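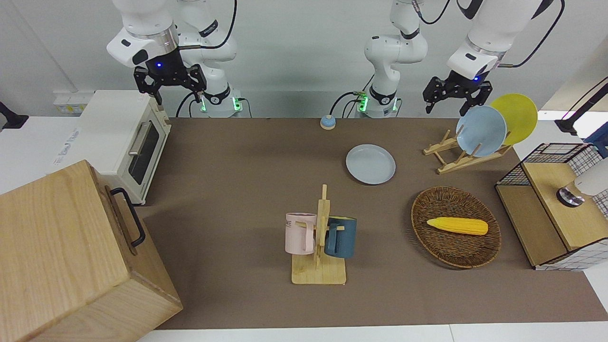
Tips from the Flenura kitchen bench, gathered up for whoever joins the club next

We've been running the kitchen table at the Flenura robotics club since January, and in that time a good deal of advice has been passed across it, mostly by word of mouth and usually just after somebody needed it. I've tried to write down the bits that newcomers ask for most. Some are about the arms and some are plain housekeeping, and I'm afraid they've come out in no particular order.

**Put the mat down first, and put it down flat.** A ripple you can hardly feel with your hand is quite enough to tip a plate. If ours has been rolled up over the holidays, lay it out the evening before with a few heavy books along the edges. Plain, dull colours are kindest to the eye, and you'll find a pale plate much easier to pick out on taupe than on anything patterned.

**Start with plates in the rack.** Everybody wants to begin with the toaster oven door (I did too!), but a plate standing on its edge gives the gripper a nice thin rim to close on, and you learn such a lot from it about lining up your fingers. Come in from above, a little to one side, with the fingers well open, and tilt them to suit the rim. A plate lying flat on the mat is a much harder thing, so leave it for your second or third week.

**Use two colours when plates overlap.** With a blue one in front and a yellow one behind, you can say "take the blue" to your partner and there's no muddle. We spent a whole afternoon with matching white plates once and I don't recommend it.

**Mugs by the handle, slowly.** When you hang a mug on the tree, turn the handle towards the post and let it settle on the peg before you open the fingers. Then back away in a straight line. The temptation is to swing off sideways, and that's how we came by the chip in the Cao mug, which now holds pencils.

**Toy food is worth the money.** Our corn on the cob has a lovely bumpy surface that grips well, and it never goes off in the cupboard over half-term. Lay it lengthways in an oval basket so it has somewhere to settle. To clean it, use warm water, a drop of washing-up liquid and an old toothbrush between the kernels.

**Wicker wants a dry brush.** A soft paintbrush gets the crumbs and fluff out of the weave far better than a cloth does, and a soaking does it no good at all.

**Oven doors.** The toaster oven stays unplugged for all club work, please. Hook the handle near its middle, and follow the curve of the door as it comes down. If you pull in a straight line the whole oven comes along with you. Two strips of non-slip drawer liner under the feet, cut 160 mm long, have helped ours no end.

**Tidy your cables before you start.** Leave enough slack for the arm to reach its furthest point, and check by moving it there gently.

**For the Zurkton round,** practise the full table and not just your favourite corner of it. You get 30 minutes and 3 attempts, and setting everything back in its place between attempts takes longer than you'd think. The Flunari sheet in the blue folder shows where each thing goes. Do please put it back in the folder afterwards.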